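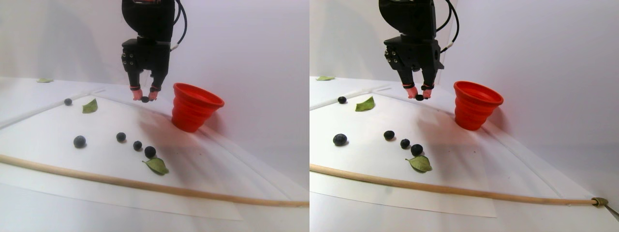
Dakell, 23rd August

Hi all,

Quick catch-up on the soft fruit gripper trial you're paying for. We've had the Pralis kit set up on the bench for a while now, and I finally have enough to tell you something useful.

The kit first. What Vikton sells under the Pralis name is a two-finger gripper with swappable rubber tips, a wrist adapter, the cable and a license for their grasp software. We paid for one full set plus spare tips out of the equipment line, and that leaves 2,000 dollars in it. I'd like to hang on to that until you've read the part about the tips.

We started with blueberries because they're small, they roll, and they bruise if you look at them wrong. The setup is as plain as I could make it: white paper on a table, berries of different sizes, a few leaves thrown in so it isn't too easy, and a red silicone cup. Everything gets looked at from two slightly different angles, and I go through both views side by side afterward. That's been a huge help! Sometimes a grip looks perfect from one side and then you check the other and the berry is hanging on by its shoulder.

So far we've logged 271 pick attempts. Of those, 21 ended with a dropped berry and 9 with a squashed one (my shoes can confirm a couple of these). The rest were clean lifts. I'm pretty happy with that for a kit straight out of the box, though most of the drops were the really little berries, and I want to do a separate run with only those before I make any promises.

What I like: the grip force setting is simple, and it stays where you put it. Swapping the tips takes a minute. The manual is good, apart from the calibration chapter, which seems to have been written for an older model. I emailed support and got a corrected version back the next morning.

What I don't like: the tips pick up the dusty bloom from the berries and get slick, so we wipe them down between batches. They also cost more than I expected, and Vikton only sells them in full packs. The cable is my other gripe – there's more of it than I'd want near the fingers, and I'd ask for a shorter one if we order again.

Leaves are still a headache. The software will sometimes go for a leaf that's sitting right up against a berry. Oyelaran, the other supplier we got a quote from, claims their software handles this better, and they've offered us a loaner kit. I'd like to say yes. It wouldn't cost us anything but shipping and my time.

Next up is the small-berry run, then raspberries, which scare me a little. The full write-up with a buy or don't-buy recommendation is still due in November, and I don't see a reason to move it.

Two things I need from you: an okay on the Oyelaran loaner, and a yes or no on using part of the leftover money for another pack of tips.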